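Do you need a second fan in a small flat?

I have been suspicious of cheap pedestal fans for years. You buy one in a panic during the first hot week, it rattles by the end of summer, and then it lives behind a door until you trip on it. So when people kept telling me that a fan and a bit of floor space was all the cooling I'd need in the new place, I wasn't buying it. I mean that literally, as I held out until January.

What I ended up with is a black Dundisel on a round base. The shop had it next to a Cletitz that looked like the same fan with a different sticker and cost $50 more. I asked what the extra fifty got me and was told "quieter running". Quieter than what, he couldn't say. I took the Dundisel.

The box claims 1,424 cubic something per minute. I have no way of checking and I doubt the people who printed the box did either. All I can report is that on the middle speed it moves the curtain on the far side of the room, and on the top speed it moves the mail.

The bigger problem has been where to put it. This room was laid out by someone who thought a person would own one lamp. There's a run of light wood cupboards along the wall, then the big black appliance that I've already complained about in two other posts, and whatever floor is left is what you get to walk on. Every arrangement I've seen suggested online starts with "place the fan in a corner with clear space on all sides", which tells me they have never met my corners.

For now the fan stands beside the cupboards, with its cord running out over the floor. I don't love that cord. It's thin and black and the floor is a shiny grey-green, so at least it shows up, but at six in the morning nothing shows up.
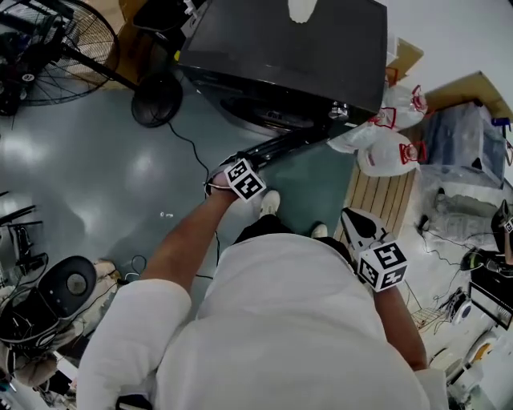 The fan, its cord, and the big black box I keep having to work around.

I did look into fixing the cord properly. Ong sells a stick-down cover strip, and the reviews are split between people who say it's brilliant and people who say it took the finish off their floor when they moved out. As a renter I know which group I'd be in. A neighbour's suggestion was to tape it along the skirting, fine, except the cord would need to be twice as long.

The other thing I'm not convinced about is cleaning. The wire guard on these things collects fluff like nothing else in the house, and the manual's advice is to "wipe regularly with a soft cloth". Have they tried wiping a wire guard with a soft cloth? You get one spoke clean and push the grey stuff onto the next one. An old paintbrush works better, then the vacuum on low. I do the floor at the same time while everything's been dragged out of position, including the patch under the black box, where dust goes to retire.

Running cost, for those who asked last time: I put a plug-in meter on it for a month and it came to about 112 cents a week, used mostly in the evenings. The split system quote from Dallow was for a sum I'm not going to type out. I can buy a lot of rattly fans for that.

So am I a convert? Not really. On the properly hot nights it pushes warm air from one end of the room to the other and I lie there feeling like I'm being dried. On the ordinary warm ones it does the job. It hasn't started rattling yet, and I'll update when it does.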